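Workshop Tips: When Gripper Pads Start Dropping Things

A gripper that held fine last month and now lets go halfway through a lift usually has a pad problem. Check the pads before you touch the motor settings. We lost most of an afternoon in May turning up the grip force on a Bivby arm, and all it did was crack a tray.

Stop the arm first. Switch it off at the wall and wait for the jaws to go slack. A pause button is not enough when your fingers are between the pads.

Wipe both pads with a damp cloth and let them dry. Dust and skin oil make foam and rubber slick, and smooth plastic slides out first.

Look at the lower edges. Small pits are normal wear. A torn edge or a hanging thread means the pad is on its way out. Snip loose threads with nail scissors. Don't pull them, or the tear will run.

Replace pads in pairs. One new pad and one old one will twist whatever you pick up. The Girthorpe pads we use are good for 1000 lifts on rough parts, and fewer on anything with a sharp rim.

Scrape off the old glue, press the new pad on and leave it clamped for 14 hours. Ours fell off twice when we rushed this.

Test with something light that won't break. A plastic tray is a good choice. Go in with the jaws wide open and keep your free hand well back.

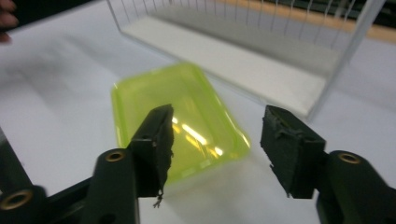
Jaws open over a green plastic tray. Note the rough lower edge and frayed strand on the left pad.

If the tray still slips, weigh it with its contents. Our limit is 300 grams. Write the date of the pad change on a strip of tape and stick it to the base of the arm.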